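How to fold a towel flat on a table

Posted in: Linen and laundry

For many years I folded towels in the air, holding them under my chin, and I was never satisfied with the pile. The edges did not meet and the shelf looked untidy after two days. Now I do all my folding on a table. It takes a little longer for the first few towels, and then it becomes quick. In this tutorial I describe the way I fold a hand towel or a small bath towel in thirds.

What you need

A table with a smooth top, wider than your towel. A dining table is very good. A bed is too soft, and the towel sinks in the middle when you press on it.

A dry towel. Please check the hem with your fingers before you begin. The hem is thicker than the rest and often stays damp when the middle is already dry.

A shelf or drawer, and its depth. I measure mine with the palm of my hand, but a ruler is also fine.

Before you start

Wipe the table and let it dry. Crumbs go into the loops of the towel very easily and you will find them later on your face. Take off rings or bracelets that may catch a loop. If one loop is already pulled out, do not pull it more. Cut it level with the others using small scissors. The towel will not unravel from this, as the loops are held by the weave under them.

Then hold the towel by two corners of a short side and shake it strongly, two or three times. The shaking opens the loops again and removes most of the small creases. I do it near the window and away from the table, so the lint does not fall where I work.

Step 1. Lay it down

Put the towel on the table with the hem nearest to you parallel to the table edge. Let the far end go where it wants at first. When the near hem is in place, walk your hands away from you along both sides and bring the far end into line.

Step 2. Smooth it

Place both palms in the center and move them outward, to the left and to the right. Press softly. If you press hard, you stretch the cloth and it comes back when you lift your hands, and then the sides are not straight anymore. Faint creases may stay. They disappear under the weight of the pile, so I leave them alone.

Look also at the hem. In many towels the hem shrinks differently from the body, and after some washes it makes a small wave. You can pull it gently between two hands, from corner to corner, but do not expect a perfect line. 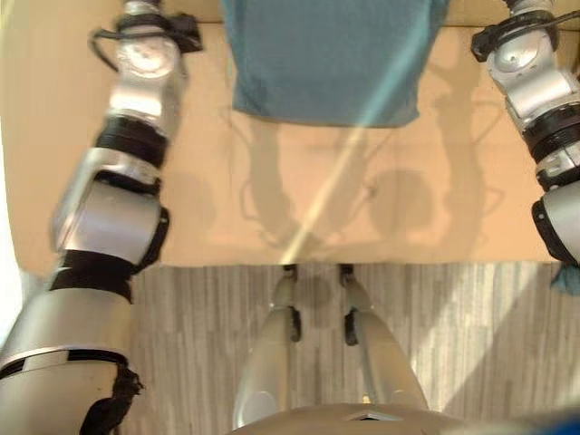
Yevdokiia Hutsuliak wrote to me that she does not fight with the wavy hem at all. She takes the long sides as her guide, folds by them, and hides both hems inside at the end. I tried her way with my oldest towels and I must agree, it is easier for them. For new towels I still begin from the hem.

Step 3. Fold the long sides in

Take the left long side and bring it over, so that it covers the middle third of the towel. Smooth it with one palm. Then bring the right long side over it. You have now a long narrow strip with three layers. If the right side goes past the left fold, open it and make the first fold a little narrower.

Step 4. Fold the length

For a deep shelf, fold the strip in half, and then in half again. For a shallow shelf, fold it in half and then in thirds. Start from the end with the worse hem, so it goes inside.

Press once on the finished towel with a flat hand. Turn it so the round fold looks to the front of the shelf.

Some common problems

The pile leans to one side. Usually all the thick hems are lying on the same side. Turn every second towel around.

The towel is too thick when folded. Heavy towels (mine are 697 grams each, by my kitchen scale) do not like thirds. Fold them in half lengthwise and then in thirds.

The folded towel opens by itself. It was not smoothed enough in step 2, or it has too much softener in it. Wash it once without softener and try again.

I fold roughly 8 towels in one go, always of the same size, and only after that I change to the next size. The face cloths I leave for last. They need only one fold and can lie in a basket.

Behrouz Mousavi
2019-01-08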